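Gudside Window Cloth, patterned cotton, pack of 2

Item 71

A soft cotton cloth for window glass, mirrors and glazed doors. The cloth is woven close, so it leaves very little fluff behind, and it is thin enough to be folded or bunched in one hand. We sell it in several patterns and the colour cannot be chosen when ordering.

Size: 44 x 44 cm
Edges: hemmed on four sides
Washing: 60 degrees, without fabric softener
Drying: line or tumble dryer

How to use

Brush the dust from the sill and the tracks first – grit that comes into the cloth can scratch the glass. Make the cloth damp with Ultex glass soap or with plain water, wring it well and wipe from the top to the bottom. Finish with the second cloth, dry. On sliding windows, go along the middle bar separately, where the marks of fingers usually stay.

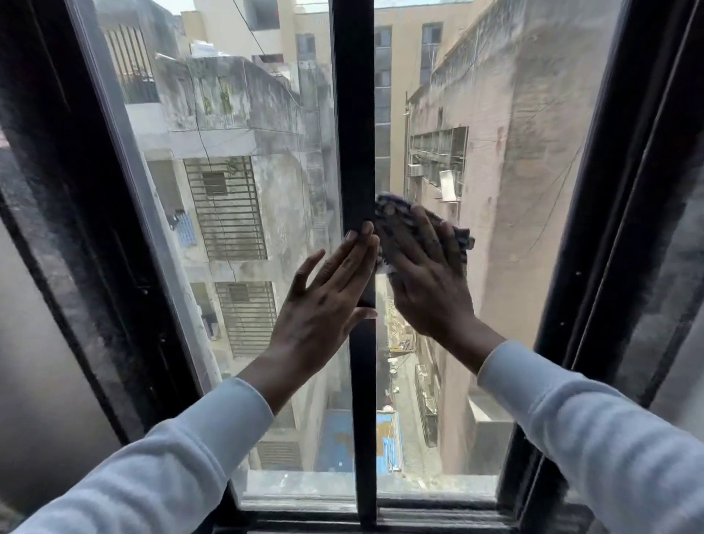
Wiping beside the middle bar of a sliding window, patterned cloth.

Not suitable for oven glass or for surfaces that are still hot. New cloths should be washed once before the first use.

Orders that come before Saturday noon are packed the same day. For shops and cleaning firms we have also a carton of 900 cloths, please ask Saimi Tuominen for the price.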